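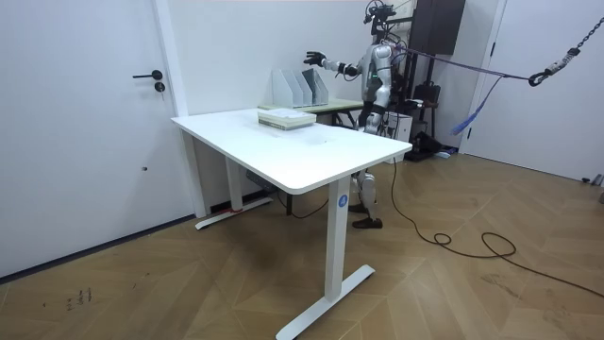

# Room 4 gets the Corneck treatment

I was asked to put together a gallery page on the paper room, and I said yes before I'd finished reading the Corneck handbook. It runs to 125 pages and its main claim is that any office can get its paper down to one stack and three file holders. I have my doubts. I've worked next to this paper for a long time and it has outlasted two other systems, one of them mine.

**The white desk**

Desk 4, going by the blue sticker near the top of the front leg. Rounded corners, white top, T-shaped legs with long flat feet. Rosalinda Baluyot wanted it set at an angle so people could get around it, and I wanted it square to the wall like a normal desk. Angled won. I still think we're giving up floor for the sake of looking like a showroom.

**The stack**

Papers or thin booklets, pale, with greenish edges, toward the back of the desk top. Corneck calls this the "active stack" and says it should be looked at every morning. I'd like to meet the office that does that. Ours gets looked at when somebody needs a form.

**The smudge**

A faint gray mark on the top, just in front of the stack. Drurkano spray is supposed to take off anything, according to the Drurkano label. I remain to be convinced. White was a brave choice for a desk that people put paper on all day.

**Three file holders**

They stand side by side on the smaller table against the back wall, slanted sides all facing the same way. One is a shade grayer than its neighbors, and it bothers me more than it should. Dindo Sebastian's plan is In, Out and Keep. My prediction is Keep, Keep and Keep, but he has asked me to hold off on that until March.

**The small table**

Pale greenish-beige top, dark legs, no relation to the desk in front of it. Brelletti makes a matching side unit and quoted us $428 for it. For something that has to hold up file holders! The old table does that perfectly well, and I've asked for the quote to go in the holder marked Out.

**The floor**

Herringbone, in tans and browns, and the one thing in here I have no complaint about. There was talk of a Calimlim mat under the desk at $100. I asked what was wrong with the floor and didn't get much of an answer.

**The cable**

Thin, black, under the desk. The handbook has a whole chapter on cables and recommends a tray, two clips and a sleeve. That seems like a lot for a cable this thin.

**The count**

Dindo went through the old paper by hand and got to 694 sheets before he stopped for lunch. The handbook says the average room can be sorted in a morning. I'd want to know whose morning they measured.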